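House Systems Ought to State Their Failure Cases

Most disputes over house division are conducted as though the question were one of taste. One astrologer finds that quadrant houses "work", another finds that whole sign houses "work", and the exchange ends there. I think this is a poor way to settle a matter that rests, at bottom, on geometry. Before we ask whether a system gives good readings, we should ask where it stops giving any reading at all.

Quadrant systems take the Ascendant and the Midheaven as fixed and divide the space between them. The trouble lies in the method of division. Placidus splits the time a degree takes to travel from the horizon to the meridian. Inside the polar circles some degrees never rise or set, so there is no such time to split, and the intermediate cusps cannot be found for those degrees. Regiomontanus divides the celestial equator and avoids that fault, but at high latitudes its houses become very unequal in zodiacal length. 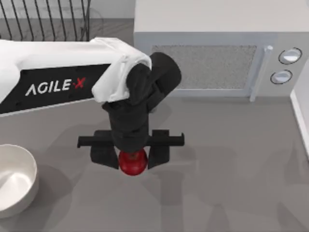 Rendered view: AGILE X arm with a red apple below the gripper.

These are old objections. What is newer is that software hides them. I ran a set of 1,231 charts through two programs, Volturon and Jivar, using the same birth data and the same ephemeris setting. For Blackburn the cusps agreed to the minute. For Bostholm, which lies well north of the Arctic Circle, they did not. Volturon had changed to Porphyry without a message. Jivar had kept the Placidus label and printed cusps by a rule which its manual does not describe. In 9 of the Bostholm charts the Midheaven fell below the horizon, and the programs treated this in opposite ways — one turned the axis round, the other left it alone.

A student comparing the two printouts would conclude that somebody had entered the wrong time. The charts were in fact cast by different methods under one name.

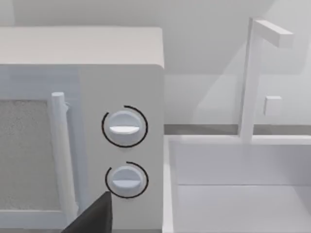

White microwave oven, rendered, seen from slightly above.

Whole sign and equal houses are often offered as the cure. They do produce twelve houses wherever an Ascendant can be computed, but they pay for it by letting the Midheaven drift through the upper houses. An astrologer who reads career from the tenth cusp has to decide which point is meant. That decision should be written on the chart, next to the name of the zodiac and the type of node.

My request is a modest one. Every program should print the system used, the latitude at which it ceases to be defined, and any substitute applied. Authors of case studies should do the same, and editors should send back those who leave it out.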